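4.2 Rack loading from wrist view only

Setup is the same as 4.1 except the overhead camera is dropped. Policy sees wrist images and joint state, nothing else. Training set is 2,835 demonstrations, of which 600 were collected on the Ellon floor layout and the rest carried over from Imus. Plates start flat, rack position is jittered between episodes. We ran 300 trials per variant, 3 variants, same checkpoint schedule for all.
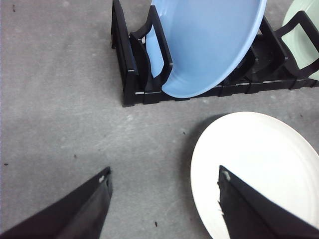 Figure 4. Wrist view, rack loading task.

Slot choice is where the baseline loses most of its trials. It tends to go back to the slot it saw most in training, even when a plate is already in it - the Grumamus variant masks filled slots before the grasp starts. This only works if the rack is in view early enough. In Fig. 4 the blue plate upright in the rack and the white one flat on the floor are both visible, so the mask and the grasp target can be computed from one image. The green plate is harder, only a wedge of it shows at the upper right, and partial rims like that gave most of our false "free" labels. Adding a second look before the place step fixed many of them but costs time.

Dark dividers on a dark base rail are also a problem for the depth estimate. We did not tune for this. Cù variant uses edges insted of depth and was less affected, see Table 3.

Related items
Kanagaratnam, Tahsin - Slot masking for wrist-only placement
Imus demonstration set, collection notes
Ellon floor layout, March revision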